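Tablet Reviewer and Bench Tester (part time, remote with some lab days)

Patow is looking for someone who loves tablets, and we mean really loves them, the kind of person who has opinions about bezels and has read a display spec sheet for fun. We've been covering phones, tablets and the chips inside them for 7 years now, and our tablet section has grown faster than anything else on the site. Time to get it a second pair of hands!

You'd be joining a small team that writes, tests and argues in roughly equal measure. We publish reviews, rumor roundups, buying guides and a long-running comparison table that currently covers 1381 devices (yes, some of them are very old, and yes, readers still write in about them). The tablet part of that table needs a lot of love, and it would be yours from the first week. 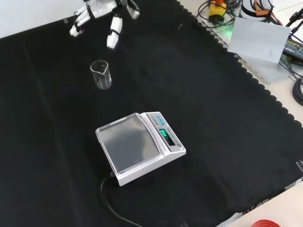
Our reviews take longer than most, and we like it that way. A tablet stays with its reviewer for at least two weeks before a word gets published, and in that time it's your main screen for reading, drawing, calls and whatever else you do all day. Alongside that come the bench checks: battery rundown, brightness, charging speed, speaker volume and weight. We do the weighing ourselves on a small white digital scale like the one on the black cloth here, and we print our own number next to the one from the spec sheet. You don't need lab experience for any of this. You do need to be the sort of person who repeats a test when the result looks odd, and who writes down what was running in the background.

What you'd be doing

Reviewing two tablets a month, start to finish, at 1,200 to 2,000 words each
Running the bench checks and entering the results in our table
Keeping the tablet buying guide up to date (it gets a full rewrite every October, when the holiday models are out)
Writing short news pieces on rumors and leaks, with a clear line between what's been confirmed and what's a guess
Answering reader comments on your own reviews for the first few days

What we'd love to see

You write clearly and you enjoy it. You can explain to somebody's aunt why one screen looks smoother than another, and then turn around and explain to a developer what the processor is doing under load. You've used both of the big tablet systems long enough to be annoyed by each of them. If you draw, edit video, read comics or take handwritten notes on a tablet, tell us, as those are the areas where we're thin right now! 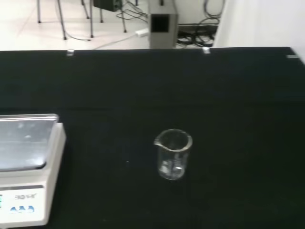 Do I need to have been published before?
A blog, a forum thread, a school paper or a long and careful store review all count. Send us whatever shows how you think about a device. We've hired from our own comment section before and would be very happy to do it again.

Do I get to keep the tablets?
Review units go back to the maker or into our shared pool when you're done. Everybody on staff can borrow from the pool for as long as nobody else needs the same model, and there's usually something good in there.

Who pays for shipping?
We do, both ways, insurance included.

Hours and pay

The job is 20 hours a week to start with, on a one-year contract that we hope to renew. You set your own schedule apart from one video call a week and 4 lab days spread over the year, when the whole team gets together at our space on Guson Street. Travel and a hotel are covered. Pay is by the hour, the same rate for writing and for testing, and we'll tell you the exact figure in our first reply so you can decide if it's worth your time to go on.

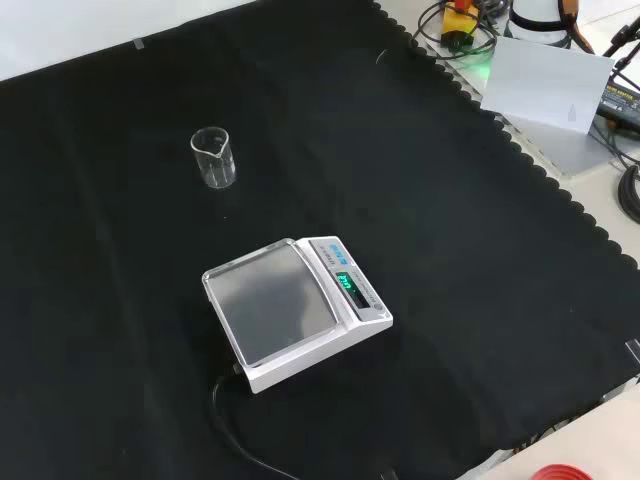

Lab days are some of our favorite days of the year. That's when we put several devices through the same checks side by side, redo any numbers readers have questioned, and decide which models belong in the buying guide. The next one is all about Pomard, our in-house script for battery testing, which is overdue for a new version. If you know a little scripting, you'll have plenty to do. If you don't, you can pick the video clips and the games we run it with, and there will be long discussions about that too.

How to apply

Send an email to the tablet desk with the subject line "Yüksel" (it's our name for this hiring round, and it keeps your message out of the general inbox). Please include:

A few lines about you and the tablet you use most
2 writing samples, links or attachments, any length
One thing in our current tablet buying guide that you'd change, and what you'd put in its place

No cover letter and no photo, please. We read everything that comes in by hand and reply to every applicant. The short list gets a paid trial task, a 600-word mini review of a device you already own, and after that a video call with two of us.

Posted Dec 8, 2021. The job stays open until we've found the right person, and we're reading applications as they arrive.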